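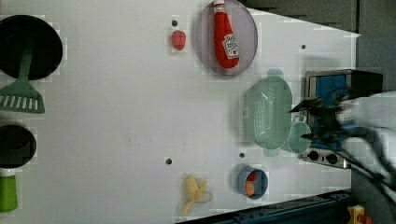
Cell 2, overhead view, arm in motion at the stove side. Kitchen set, pick-and-place collection.

Pre-Session Safety and Data Quality Checklist
Site: Lekness
Project: Tomoana (kitchen manipulation, tabletop)
Cell: 2
Date of inspection: 03/03/2018
Inspector: Glenys Stubbs
Status codes: P = pass, C = pass with comment, F = fail, N = not checked

Complete Sections A through C before the arm is powered. Sections D and E are completed during the first ten minutes of recording. An F in Section A or B stops the session.

SECTION A. CELL AND FRAME

A1. Table top level and secured to frame. P

A2. Frame rails tight, no movement under hand load. C
Comment: One bolt on the operator side took a quarter turn. Marked with paint pen. Recheck at next inspection.

A3. Mounting holes in table top clear of debris. P
Comment: Holes are open by design. Small props can tip on them. Do not set the strawberry or the orange pieces directly over a hole at episode start. The strawberry was near one at the time of the check, with enough clearance.

A4. Table surface clean. C
Comment: A few faint specks on the white surface. Wipe between blocks. Marks that stay put across a whole block may be learned as landmarks.

A5. Walkway behind the operator position clear for 60 inches. P

SECTION B. ARM, GRIPPER AND STOP CIRCUIT

B1. Emergency stop reachable from operator seat without standing. P

B2. Emergency stop tested, arm holds position, brakes engage. P
Comment: Tested twice, once at rest and once during a slow lateral move. Reset needs the key on both occasions. Key is on the hook, return it there.

B3. Gripper fingers free of cracks and play. P

B4. Cables dressed, no snag points through full range of travel. C
Comment: Black cables on the gripper side hang low when the arm reaches across the stove. No contact seen in the test sweep. Add one more tie at the wrist before the next block. Leave slack for full wrist rotation.

B5. Speed limit set to collection profile. F, corrected, now P
Comment: Controller came up in the profile left over from the Dilham trials. Fast moves blur the gripper in the overhead view, and blurred stretches have to be flagged by the reviewer. Profile reset and saved as default. Operator to read the profile name aloud at start of session.

B6. Workspace limits loaded, arm stops short of table edge. P

B7. Operator's hands outside the fence line whenever the teleoperation pedal is down. P

SECTION C. PROPS AND STARTING LAYOUT

C1. All props in this block's list present and undamaged. P
Comment: Pan, slotted spatula, colander, mug, bowl with two orange items, plate, ketchup bottle, banana, strawberry, stove. Props at the left edge are also accepted for this block as clutter.

C2. No prop hanging over the table edge. P

C3. Layout differs from the last recorded start layout. P
Comment: Colander and mug are close together, with the mug against the stove. This is a hard grasp and it is wanted. Do not move them apart to make the episode easier. If the operator fails the grasp three times, end the episode, tag it "failed" and keep it.

C4. Open area available for placing. P
Comment: Middle of the table between the pan and the colander is clear.

C5. Full prop outlines inside the overhead view. C
Comment: Pan, spatula and the plate run out of view at the left and top. Acceptable for props that are not the target. If the pan is named in the instruction, shift it inward before recording. The same goes for the plate. The Endutham cell had 17 episodes rejected in review for this fault.

C6. Stove fixed or seated firmly. C
Comment: Seated, not fixed. Knobs face the center of the table, which is correct for the knob-turning block. Press down on the body by hand before each such episode to check that it does not slide.

C7. Props with printed labels allowed for this block. P
Comment: Ketchup bottle only. It lies on its side on the plate. Upright starts are in a separate block.

SECTION D. RECORDING

D1. Overhead and wrist streams running, clocks matched. P

D2. Overhead exposure locked. P
Comment: White table top will pull the automatic setting down and lose detail inside the dark pan. Keep it locked.

D3. Instruction text entered before the arm moves. C
Comment: Two of the opening episodes had the instruction typed afterward. Both deleted. Text written after the fact tends to describe what the operator did, and the learner needs what the operator was asked to do.

D4. Episode starts and ends with gripper open and clear of props. P

D5. Disk space for at least 12 hours of all streams. P

D6. Failed and recovered grasps tagged, not deleted. P

SECTION E. OPERATOR

E1. Operator signed off on teleoperation for this arm. P

E2. Rest break taken each hour. N
Comment: Session not long enough at time of inspection. Shift lead to fill in.

E3. Operator varies approach direction between episodes. C
Comment: Strong habit of coming in from the stove side. Prompt for an approach over the top at least one time in four.

OPEN ITEMS

1. Extra cable tie at wrist (B4). Before next block.
2. Recheck marked frame bolt (A2). Next inspection.
3. Lock the instruction field so that recording cannot start while it is blank (D3). Software request filed, target April.
4. Decide whether the stove gets a bracket (C6). A bracket would stop sliding but would also keep the stove in one place for the rest of the set, and the plan calls for more than 3,000 episodes with the stove position varied. Inspector's preference is a rubber mat cut to the footprint.

Cell released for collection with comments. Copy to shift lead, copy to cell binder.

G. Stubbs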